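Minutes of the Regular Meeting of the Sturnstead Ward Party Association

Sep 17, 2018

The Chair called the meeting to order and confirmed that a quorum was present. The minutes of the previous meeting were approved with one correction: the motion on poll watchers was tabled, and should not have been recorded as carried.

**1. Endorsement for the council seat**

The Chair reported that the Odovance slate had declined the offer of a joint candidate. Its letter, received by the Secretary and read aloud, stated that the slate would run its own candidate in all precincts. Members from the east precincts asked whether talks could be reopened. The Chair replied that the letter left no room for this before the filing deadline.

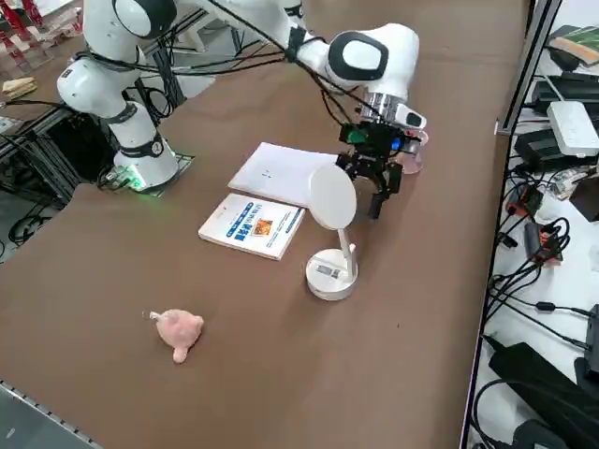 It was moved and seconded that the Association endorse a candidate of its own. Discussion followed. Several members were concerned that a divided vote would return the incumbent, whose margin in the last election was 332 votes. Others held that the Association had already given up too much in the earlier talks - in particular the pledge on bus fares - and should not be asked to give up more. The motion carried, with 31 in favor. Two members asked that their abstentions be noted.

**2. Petition signatures**

The Field Director reported that nearly 900 signatures had been turned in. Sheets from the Jurčo Street precinct were returned to the circulators for missing addresses and are due back before the next meeting. The Field Director asked that circulators print the voter's name beside each signature.

**3. Wodo redevelopment**

The Association reviewed its position on the proposed rezoning of the Wodo site. The Policy Chair presented a draft statement calling for a public hearing before any council vote. An amendment to strike the second paragraph, on tax relief, failed on a voice vote. The statement was adopted as drafted and will be sent to the council clerk.

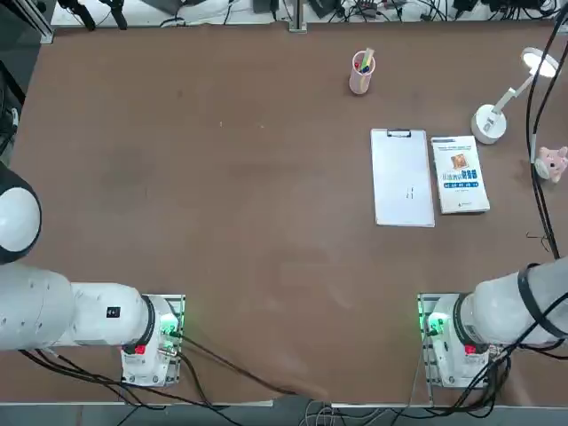
*Brown tabletop with white robot arms along the near side.*

**4. Bylaws**

The proposed change to Article IV, moving officer elections to March, had its first reading. No vote was taken. Written comments should reach the Secretary before the second reading.

**5. Other business**

A member asked for earlier notice of agenda items. The Secretary will send agendas one week ahead. Yard sign requests were referred to the precinct captains.

There being no further business, the meeting was adjourned.

Respectfully submitted,
Recording Secretary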